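Helpers wanted for our robotics open day
Plultard, Drosum site 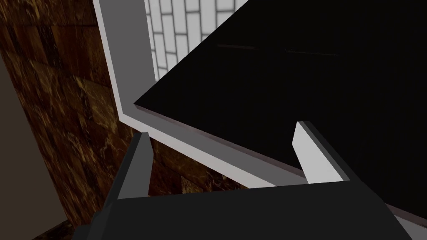 We are looking for people to help run the open day on Sunday. The doors open to visitors at 10 am and close at 4 pm. Helpers need to be on site by 8.30 am and can expect to leave by 5 pm.

The main demonstration is Petek, our simulator for gripper work. Visitors will sit at a desk, steer a two-fingered gripper on screen and try to line it up with an object. Each go lasts a few minutes. There will also be short talks in the side room and a stand from Nisico, who supply our control software.

We have 600 places for visitors, all booked in advance.

What you would do

Most helpers will be at the Petek desks. You would show each visitor the controls, start the task, reset it when they finish and call the next person over. Two helpers will look after the front door and check bookings. If you would prefer the door, say so when you apply.

Who can apply

You must be 18 or over and happy talking to people of all ages, including children who want another turn. You do not need to know anything about robots. There is a training session of 2 hours on the Thursday evening before, and everyone working at the desks must come to it.

Pay and practical details

This is paid work for the day and the training is paid at the same rate. Lunch is provided. Please tell us about anything you cannot eat. The demonstration room is on the ground floor with step-free access. Parking is limited, so use the bus if you can.

How to apply

Ring the Drosum front desk on extension 1184, or call in on a weekday. Tell us which job you would like and whether you can make the training. We will reply either way.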